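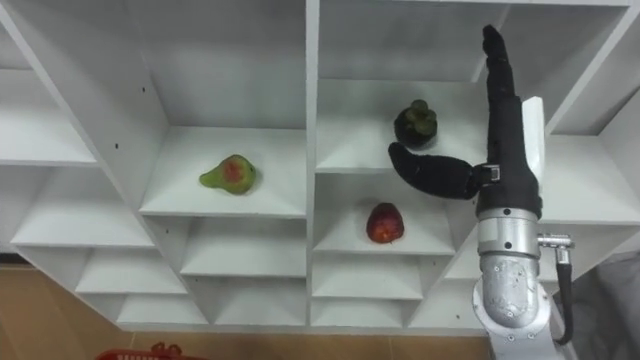
How Do You Teach a Robot to Pick Up Fruit?

Written by Fatos Kovačević for young readers

When you were very small, somebody taught you how to hold a spoon. Maybe they put their hand over your hand and moved it to the bowl and then to your mouth. After many meals, your own hand knew the way.

A robot arm can learn in a similar manner. A person shows it the movement, the robot remembers, and later it tries alone. Engineers have a name for this. They call it "learning from demonstration". A demonstration is when you show somebody how a thing is done.

Two ways of showing

The first way is to show by hand. The person takes hold of the robot arm and pushes it gently, as if leading a friend who has closed eyes. Inside the arm, at each joint, there are sensors. A joint is a place where the arm bends, like your elbow. The sensors measure how much each joint is bending, many times in every second, and the computer writes it all down.

The second way is to show by remote control. The person does not touch the robot. Instead, the person holds a controller, or wears a special glove, or moves a second, smaller arm. When the person moves left, the robot moves left. When the person closes the fingers, the robot closes its gripper. (The gripper is the robot's hand.) This way is called teleoperation. "Tele" comes from an old Greek word and it means "far away", the same as in telephone and television.

Both ways have good sides. By hand, you can feel how heavy the arm is and where it does not like to bend. But your own body may stand in front of the camera, and then the robot's camera sees mostly your sweater! With remote control, the camera has a clear view of the work.

A job with shelves

Let us think of one job: taking a piece of fruit out of an open shelf with many square compartments. The fruits are a pear, a mangosteen and a red apple. A mangosteen is a tropical fruit with a thick purple skin, and inside it is white and sweet.

For you this job is easy. You look, you reach, you take. For the robot there are a lot of small questions. Which compartment has the pear? How far away is it? Is there enough room for the fingers between one board and the next?

Xiomara Whitlock teaches a robot arm to do this. She has named it Kundel. She drives it by remote control, and she says the hardest part is going slowly.

"My hand wants to hurry," she told me. "But if I hurry, Kundel learns to hurry too, and then it bumps the shelf." 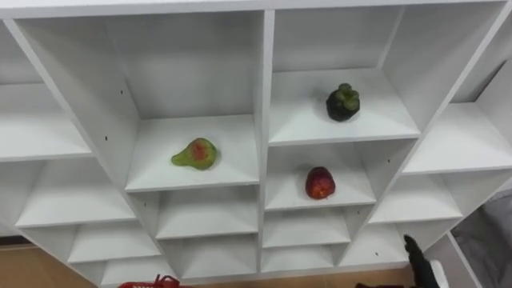

The shape of the fruit is important also. A pear has a narrow end and a wide end, so the robot must choose where to hold it. An apple is rounder, but its skin is smooth and it can slip. A mangosteen has small thick leaves on the top, and if the fingers close on the leaves only, they can break off.

Then there is the place. A fruit near the front of a shelf is simple to reach, but it can roll out if it is pushed. A fruit at the back is safe from falling, but the arm must go deep inside without touching the walls.

Why one time is not enough

Imagine that Xiomara shows the robot only one time how to take the pear. The robot could copy her movement exactly. But if somebody then moves the pear to another compartment, the robot goes to the old place and closes its fingers on air.

For this reason she shows the same job 40 times, and between the tries she changes things. She turns the pear. She puts the apple where the mangosteen was. The computer compares all the tries and looks for what is the same in them: first find the fruit, then open the fingers, then come close, then close the fingers softly.

Mistakes can be useful as well. If the gripper comes in too high, Xiomara stops, goes back a little and tries again lower. The robot can learn from this how to correct itself.

Try it at home

You need a friend, a scarf and an orange. Tie the scarf over your friend's eyes and put the orange on a low table. First, guide your friend's hand to the orange by holding the wrist. After this, move the orange and guide again, but only with words: left, right, forward, down, close.

Which way was faster? Change places with your friend, so that you are the robot, and play it again with the orange in a new spot.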